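From the small parts corner: what belongs in the sorting bins

Butard Newsletter, 19 Aug 2022

Many of you asked me in the last weeks about the block sets, and why they are stored now in the metal bins and no longer in the cardboard boxes from Tomaszewski. I will try to explain it here in one place, so that I do not have to answer every message separately. I am also slow with messages, as most of you know.

The cardboard boxes were fine for the first year. Then the corners became soft, and in March one of them opened at the bottom on the stairs. Up to 50 blocks went down to the ground floor, and we found the last green one behind the radiator two weeks later. After this I asked at Botaton if they had any old metal bins to give away. They had two, and they wanted only that we come with our own van.

The bins are not beautiful. The paint is worn and the floor has many scratches, but a bin does not need to be beautiful. It is open at the top, it stands firmly, and you can see in one moment what is inside. The sides slope down to the floor, so a small piece does not stay hidden in a corner for very long.
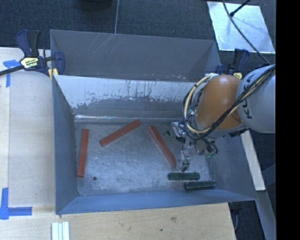 Issue 46, page 6

The colors are important, so please read this part also if you are in a hurry. Long blocks are red, or reddish-orange if you want to be exact. The shorter ones are dark green. We had a discussion about painting the short ones in yellow, but the green paint was already paid for, and I think the difference is clear enough. The green blocks have become pale on the edges from use. Please do not repaint them at home. Last winter somebody did this with good intentions and the new paint was thicker than the old one, so the blocks did not fit anymore in the wooden tray.

When you bring blocks back, lay them flat in the bin. They do not have to lie in the same direction, and it is no problem if one is across and another is straight. But please do not throw them from above. The metal is loud, and the people from the bookkeeping office on the other side of the wall have been very patient with us.

One more point is the small round hole in the floor of the bin. Three persons have written to me about it. The blocks are much too big for it, but the wooden pegs are not, and neither are the screws. Pegs and screws go in the jars on the shelf, as before. I would like to close the hole with a piece of strong tape, but the tape I tried came loose after a few days. If you know a better kind, tell me.

The complete collection is now 600 pieces, counted with the set we received from Piltimham. The list hangs on the inside of the cupboard door. If you take a set for longer than one evening, write your name and the color on the list, and cross it out when the set is back. A pencil is hanging there on a string.

I am looking also for a second tray for the green blocks. It can be an old drawer, if the bottom is good. You can leave it beside the cupboard with a note on it.

Evelien Van Leeuwen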